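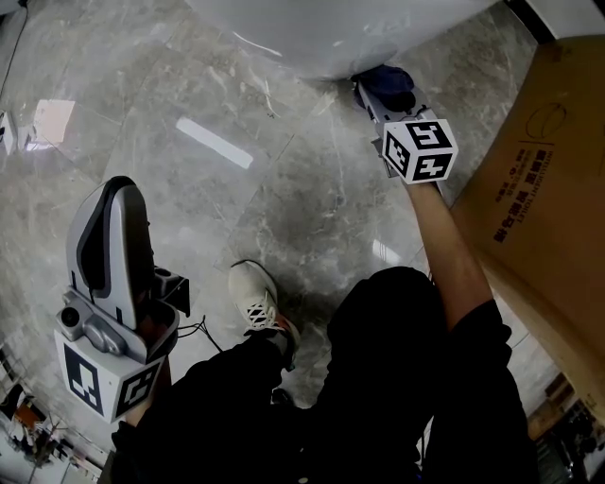
Nov 2, 2024
By Timo Kröger

My building charges a monthly fee that covers, among other things, the cleaning of the shared areas. We have a lobby, two stairwells, a laundry room and a restroom off the lobby for visitors and delivery drivers. In July the building manager sent a letter saying the cleaning contract had been renewed at a lower price. The new contract pays for 40 minutes a day. The old one paid for 87.

Most people I spoke to were pleased with the letter. The fee went down a little. I was pleased too, for a week or so, until I started to see what 40 minutes buys. It buys a mopped lobby and an emptied trash can. It doesn't buy the stair rails, or the base of the toilet, or the strip of floor behind the laundry machines where lint and coins collect.

I think we price cleaning wrong, and I think we do it in the same way almost everywhere: in apartment buildings, offices, schools, clinics and bus stations. We price it by area and then squeeze the minutes. The contract says so many square feet, at such a rate, and the company that says it can cover those square feet fastest gets the job. A square foot in the middle of a lobby takes a few seconds with a wide mop. A square foot around the foot of a sink takes much longer, and you have to get down on your knees for it. The contract treats them the same.

I cleaned offices for two years when I was in school, so I have some idea of what the work is. My supervisor was a man named Waldemar Czerwiński. He had been doing it for a long time and he had a fixed order for everything. You started high and ended low. You did the dry work before the wet work. The cloth for the toilet never touched the sink, and it went into a separate bag when you were done with it. He folded each cloth in half and in half again so that he had eight clean faces to use before he needed another one. I still do this at home.

On my first night he gave me one restroom and told me to come get him when it was finished. I came back in ten minutes. He walked in, crouched down and ran a finger along the back of the toilet where the porcelain meets the floor, and then he showed me the finger. I did it over. I did it over again after that. By the end of the month I could do the room in 13 minutes and he would pass it, and I don't think I ever got much faster. I don't think it can be done faster, not properly.

That number has stayed with me. Our visitor restroom is bigger than that one was. If it takes 13 minutes, then there are 27 left for the lobby, both stairwells and the laundry room. The person who has our building now is Lukian, and he does what anyone would do. He does the parts people look at first.

I don't blame the company much either. It's called Zornar, and it's a small outfit that has a lot of buildings in our part of town. I called them in September and talked for a while with Pravesh Steyn, who runs the schedule. He was polite and quite open with me. He said they had bid 60 minutes and had been told that another firm was offering 40, so they matched it to keep the building. I asked him if he thought the job could be done in that time. He said it depended on what you meant by the job.

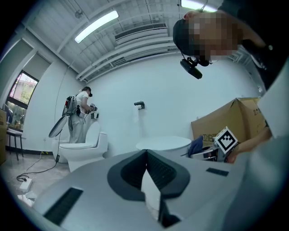

He's right about that. The trouble with cleaning is that there's no agreed point where it's done. A plumber fixes the leak and the leak stops. An electrician gets the light to come on. A cleaner can always do less, and for a while it won't show. Skip the stair rails on Monday and they're fine on Tuesday. Skip them for a month and they feel a bit sticky, and by then no one can say which day it went wrong. So the minutes can be shaved down year after year, and each cut looks free at the time it's made.

It isn't free. Grout that doesn't get scrubbed goes dark and then it has to be replaced. Mineral scale builds up under the rim and around taps until wiping won't move it, and then someone buys a strong acid and uses it on a surface that shouldn't have acid on it. Stone floors get gritty, the grit gets walked on, and the shine wears off in a path from the door to the elevator. Our old lobby floor was refinished four years ago and the bill was more than the new contract is going to save us in quite a long time. I brought this up at the owners' meeting. The answer was that refinishing comes out of a different budget.

The other cost lands on the person doing the work. When you have enough time, cleaning is tiring but it isn't bad work. I liked parts of it. I liked the offices at night, and I liked leaving a room in better shape than I found it. When you don't have enough time, you're set up to fail every shift, and then you get the complaints. Someone leaves a note on the mirror. Someone calls the office and says the cleaner is lazy. The note never says that the cleaner had half the time he needed.

I asked Lukian about this one morning when we were both waiting for the elevator. He does five buildings before two in the afternoon. He said the driving between them isn't paid. He also said that our building is one of the better ones, and I have no reason to think he was just being nice.

There are people who will say the answer is better products. I've seen plenty of these come through. There was a spray called Dronix that you were meant to leave on and walk away from. We tried it in the offices for a season. It did loosen the dirt. The dirt was then loose, and someone still had to wipe it up, and you had to rinse after that or the seat was tacky. It saved maybe a little effort on bad stains and cost time on everything else. Good tools do help. A decent cloth and a brush with the right angle make a real difference, and a cheap mop is a misery. But you still have to get to the spot, get behind it, and put some pressure on it, and that's where the minutes go.

Others will say that people should just be tidier. I agree with them. It would help if my neighbors didn't leave wet umbrellas on the bench or empty boxes in the hall. It wouldn't change much about the restroom. A toilet used by twenty careful people a day still needs cleaning.

What I would like to see is fairly dull. I'd like contracts written by task, with a time next to each task, and with the times set by someone who has done the work. Stair rails, both sides, so many minutes, twice a week. Toilet, inside, outside and base, every day. If the building wants to pay less, it can cross out a line, and then everyone who lives there can see which line was crossed out. We could have a real argument about whether we want the laundry room swept behind the machines every week or once a month. I might even vote for once a month. At present nothing has been crossed out. The full list is still in the contract, all of it, and it's supposed to be done in 40 minutes.

My sister-in-law works at a school in Mathebula that did something like this. They sat down with the two cleaners and wrote out the day. It came to more hours than they were paying for, as you'd expect. They added some of the hours and dropped some of the tasks. Classroom floors went from daily to every second day, and the kids now put their chairs up. The restrooms got more time. She says the complaints have mostly stopped, although the parents did grumble about the floors at first.

I put a proposal along these lines to our owners' meeting in October. There are 39 apartments in the building and we had nine people in the room, which is normal. Pravesh Zwane from the third floor supported it. A couple of people were worried about the fee, and one man wanted to know why we needed a cleaner every day at all. It was put off to the next meeting. In the meantime the manager has agreed to ask Zornar for a price on 60 minutes, the figure they first bid.

I've worked out what that would cost my household. It's less per month than a large pizza. I know that isn't nothing for everyone in the building, and two of the apartments are rented to families who have enough bills already. If it passes, I'd be in favor of owners carrying it and not passing it on to tenants. I've written that into the second draft of the proposal, and anyone in the building who wants to read it before the meeting can find a copy in the laundry room, on the shelf over the sink.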